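Getting a House Ready to Show When You Still Live In It

We put our place on the market last spring and had 527 opinions thrown at us before the sign was even in the yard. Paint this, rip that out, bake cookies. I did not bake cookies. I did learn a few things, mostly by doing them wrong first, so here they are in no order at all.

Start with the front door. Buyers stand there while the agent fights with the lockbox, and they look at everything! I washed ours with dish soap and warm water, put a little paste wax on it, and swapped the old house numbers. The whole job came in under 80 dollars and took a Wednesday evening.

Scuffs on the walls: try a damp melamine sponge, but go easy. On flat paint it leaves a shiny patch (ask me about the stairwell). If the scuff won't budge with light rubbing, touch it up with a small foam roller. A brush mark shows from across the room.

Closets. Oh, the closets. People open every one of them. I took half of everything out of ours and boxed it up, and the same closet looked like it belonged to a bigger house. Coats and sweatshirts you won't need before closing can go in the first box. Label the boxes on the side, never the top, or you'll be unstacking them in the garage at 10 at night looking for your one good jacket.

Sinks and faucets next. White vinegar on a rag, wrapped around the base of the faucet for half an hour, takes off the crusty ring. Keep it off marble and other natural stone. We re-caulked the tub too, and I wish I'd pulled ALL the old caulk out first instead of going over it, because I ended up doing it twice.

Light bulbs! Walk through at dusk with everything switched on and write down which rooms look blue and which look yellow. We had five different kinds in the kitchen alone. I bought one big pack of warm white and did the whole downstairs.

Smells are harder since you can't smell your own house. Skip the plug-ins. Wash the curtains, empty the disposal with ice and lemon peel, and have a blunt friend walk in the door and tell you.

And leave yourself a ten-minute plan for the surprise showing: beds, counters, toilet lids, dog in the car. Ours lived on the fridge. 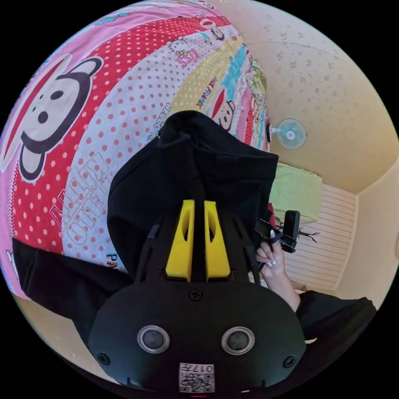
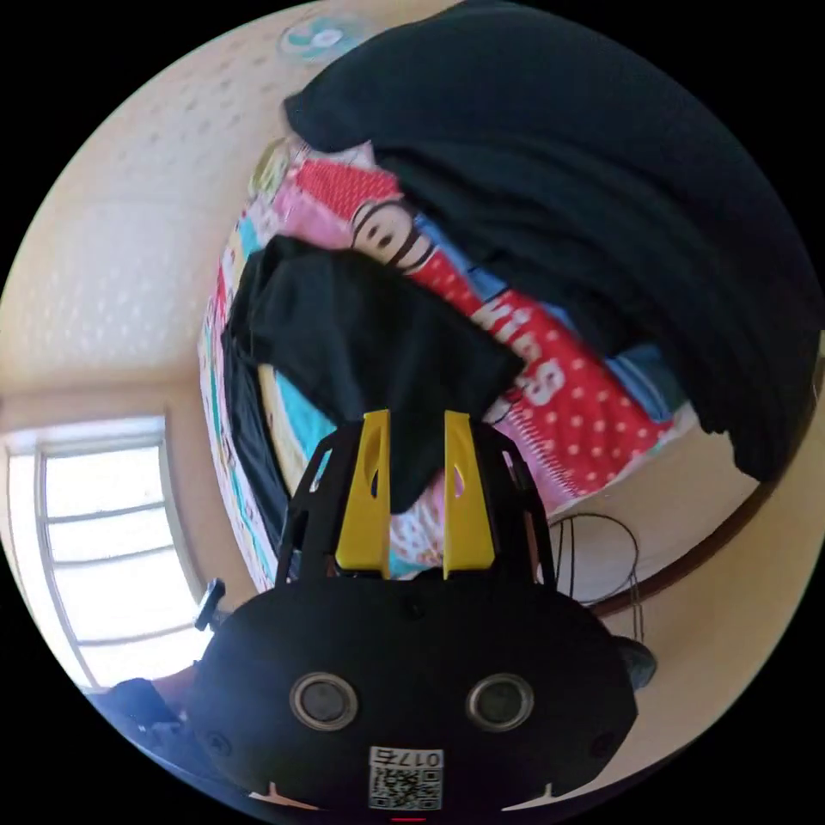
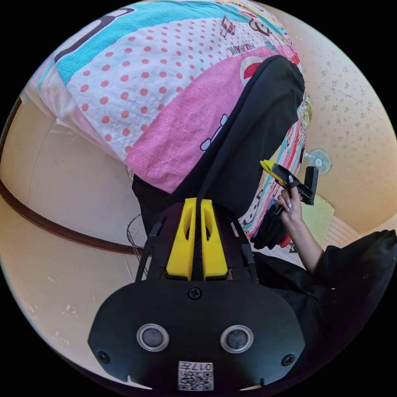 Thaís Lacerda wrote in that she'd add window tracks to the list, since hers were the first thing a buyer ran a finger along, and that an old toothbrush and the vacuum hose got them clean in one afternoon. She also says to do the caulk at least a week before the first showing so the smell has time to clear out.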